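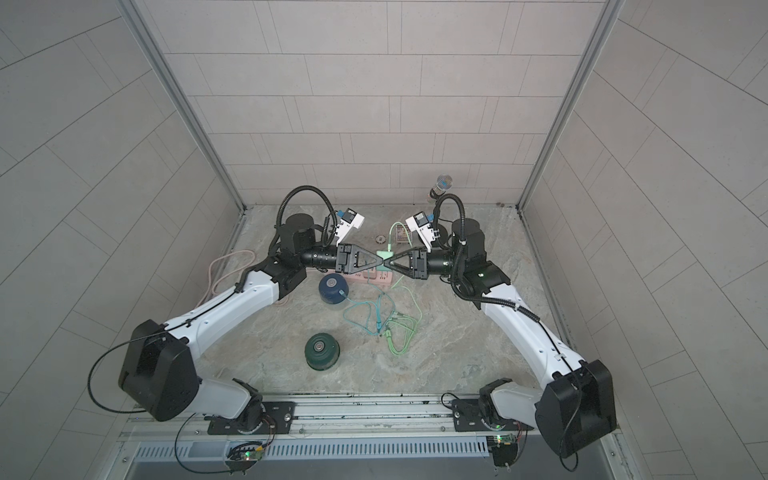
Candela Cuesta wrote in after the September newsletter to say that she had read four books on finding meaningful work, underlined half of each one, and still went back to the same inbox on the same terms. Was there a way, she asked, to get one idea out of a book and into an ordinary working week?

I've been turning her question over ever since (thank you, Candela!), and it deserves a proper answer, so I've written up the method I use myself. It takes 28 days and a cheap notebook, and you can do it in any job, including one you don't much like.

What you'll need

A book about work that you have already finished. Please don't start a new one, however tempting the pile by the bed may be. You'll also want a notebook you won't feel precious about, and 19 minutes at the start of the day. I settled on 19 because my old bus to the Garrido office took that long, and by now the habit has stuck.

Step 1. Pick a single sentence

Go through your underlinings and copy out the ones that still give you a little jolt. Then choose one and put the others away. It should be a sentence that asks something of you. "Creativity matters" won't get you out of your chair, but "make the thing before you're asked for it" might.

Step 2. Turn it into something you can do before lunch

Write down one small action that follows from your sentence. When I was at Flokau, mine was to send a colleague one unfinished idea each morning, typos and all. Some of those ideas were dreadful, and I sent them anyway — that was the agreement I'd made with myself. Keep yours small enough that a bad night's sleep won't knock it over.
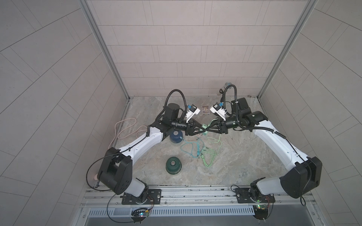 Step 3. Tell one person

Choose somebody who will ask how it's going and then really listen to the reply. Eusebio Casado did this for me, and his only question, every time we spoke, was "What did you send?" You don't need a whole group, and I'd keep your manager out of it for now.

Step 4. Write it up at the end

On the last day, write 300 words on what you did, what you skipped, and what you'd like to keep. If the action has begun to feel like part of the job, carry on with it. If you dreaded it all the way through, go back to your list from Step 1 and try a different sentence. I went through 3 before I found one that suited me, so don't lose heart if the first one falls flat.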